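Simulated kitchen draws visitors at Udov open day

The Udov robotics lab opened its doors in February, and 439 people came through between 10 a.m. and 4 p.m. The longest line was for the simulation room on the second floor, where Dulce Pacheco ran a kitchen task on the big screen.

The task comes from Molon, the lab's set of 17 household jobs for a two-armed robot. Visitors watched it run in simulation and then asked questions. Most wanted to know why the lab practices on a computer first. Pacheco said a failed grasp there costs nothing and can be reset in 2 seconds. 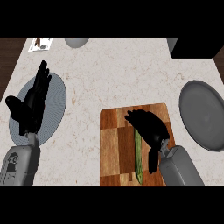 The right hand over the cucumber in the simulated kitchen.

Musa Ojo, who works on the hand controller, talked about thumb placement. Long, rounded vegetables tend to roll, he said, so the thumb and fingers need to come down on opposite sides. The same controller will be tried on the lab's real arms next.

Slides from both talks are on the shared drive under Dosley. Anyone who left a gray umbrella in the simulation room can pick it up at the front desk.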